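Stablehand / Track Rider (Harness)
Flinonstead Paceway
Posted March 26, 2022

Brandes Racing Stables is looking for a stablehand who can also drive trackwork. We train standardbreds at Flinonstead and have 34 horses in work at present, mostly pacers, with a small group of trotters. The job is permanent and full time, and starts in April.

The work

Mornings begin at 4. You will feed up, muck out, gear up and jog horses on the 800 m track, then help with fast work when the trainer asks for it. After that it is hosing down, treating legs, cleaning harness and getting the float ready if we have runners that night. Most afternoons are free until the evening feed.

We race at Flinonstead and Hendia, and take a few horses further afield for the better heats. You would be expected to go to 2 meetings a week, with travel time paid. Staff who strap a winner get a bonus on top of wages.

What you need

A current stablehand licence, or the ability to get one before you start. At least one full season working with standardbreds. Gallops people will be considered if they have some time in the cart. You need a manual driver's licence and should be comfortable towing. Experience breaking in yearlings would be handy, as we have a few coming through from the Ganico sale.

Under the rules of racing, licensed staff can't bet on races in which the stable has a runner. Please think about that before applying.
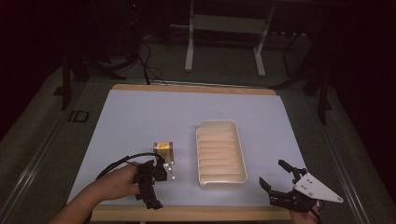 Pay is above award and depends on your licence and experience. A room in the staff house is available for $200 a week, power included. Dogs by arrangement only.

To apply, send a short résumé and the names of two referees from the industry to the stable office, or drop them in at the Brandes barn after trackwork. Applicants we want to see will be asked to come in for a paid trial morning. Bring your own helmet and boots.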